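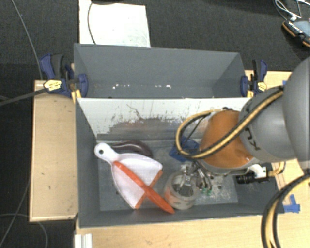
A reader of the April post on this blog objected that a cable does not fail without warning, and that a stop blamed on wiring has usually been blamed on it too soon. The objection is fair, and it deserves a fuller answer than the comment section allows. The stop in question has now been traced, and the account below replaces what was written here in April.

The task belongs to the Skirnell project, in which a robot arm with a gripper picks household items out of a bin. The items vary in shape and stiffness. A dustpan and a clear jar make very different demands on the same fingers, and the jar requires the arm to come down low and turn the wrist well past the angle used for flat objects.

During a long unattended run, the gripper stopped reporting its position while the arm was still moving. The control program was written to treat a missing reading as a repeat of the last good one. It therefore believed the fingers were open when they were closed, and it continued downward. The arm's own force limit brought it to a halt against the bin floor. There were no injuries, and the arm itself was not damaged. One finger had to be replaced.

In April, this blog attributed the event to a loose connector at the gripper. That finding was wrong. The connector was reseated, the run was repeated, and the fault came back after 14 picks. It was then absent for two days, which encouraged a confidence that was not justified.

The actual cause was a broken conductor inside the cable, at the place where the loop beside the wrist bends most sharply. The outer jacket showed no mark. The conductor made contact in most positions and lost it only when the wrist was turned far to one side and the arm was low, the position used for jars and little else. Swanepoel, the shop that supplied the replacement cable, tested the old one by flexing it slowly by hand with a meter attached. The reading dropped out within 30 seconds. The same test could have been done here on the first day.

The reader is therefore correct in one respect. There had been warnings. The Skitura logging software had recorded 3 short gaps in the gripper signal during the preceding week, each too brief to trigger an alarm. They were stored in a file that was not being reviewed.

Of greater concern than the cable is the rule that allowed the arm to keep moving on an old reading. Cables on a moving wrist will wear out, and a program that controls one should expect it. The following changes are now in place.

A missing gripper reading stops the arm at once. The earlier behavior has been removed from the program and is no longer available as a setting.

Signal gaps of any length are listed in the morning report.

The cable loop at the wrist is checked by hand, with the arm powered down and locked out, before any unattended run. A visual check alone is not accepted.

Downward speed inside the bin has been reduced. This has made each pick slower by over 2 seconds — a cost that was debated at some length and then accepted.

One question remains open. A wider loop bends less but is more likely to catch on the rim of the bin or on an item standing upright. A tighter loop stays clear and wears faster. The Mastik cable guide, a spring-loaded sleeve that takes up slack as the wrist turns, is under consideration, although it adds weight close to the gripper and the force limits would have to be set again. Readers who have used a sleeve of this kind on a small arm are invited to write in, particularly if they have kept records of cable life before and after fitting it.

The April post will stay online with a correction at the top.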